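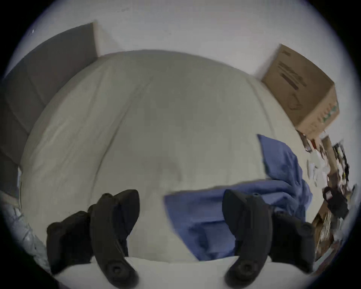 The claim that household robots are close to ready depends on how a chore is defined. Vendors define it as a motion: pick up the shirt, fold the shirt, set it down. A person who does housework defines it as a room that is finished. The distance between the two definitions is where most of the current machines fail, and better motors will not close it.

Folding is the usual benchmark. Last January, Sundqvist published a trial of its Cirkby arm in which the machine attempted 642 folds of plain rectangular cloth and completed 551 to tolerance. That is respectable engineering. The median fold took 88 seconds. A person takes a few seconds and does it while talking on the phone.
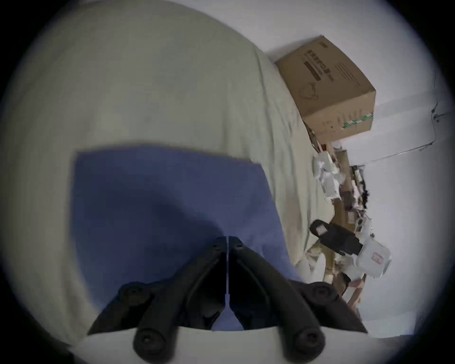

Cloth is a hard material for a controller. A rigid part has a position and an orientation; a towel has a different shape every time it is let go. Two-finger grippers cope by pinching an edge, and they do best when the edge is straight and the cloth lies flat. A blue pad on a pale sheet is close to the ideal case: one layer, good color contrast, a top edge that can be found without searching. The pile beside the bed is another problem class, with a slipper on its side, plastic bags, and a slatted wooden stand in one heap. No published trial I have read includes such a heap, and most homes do.

Shop floors are further along for a dull reason. The plant can change the task. At the Iltodari packing line in Prurnilville, 17 stations were rebuilt so that every carton arrives square and label up. The robots there work well. The same robots would be useless in a bedroom, and few people will rebuild a bedroom to suit a machine.

My position is that single motions on cloth are nearly solved and chores are not. Buyers should ask for one number that is missing from the brochures: how many minutes the machine ran in an untidied room before a person had to step in.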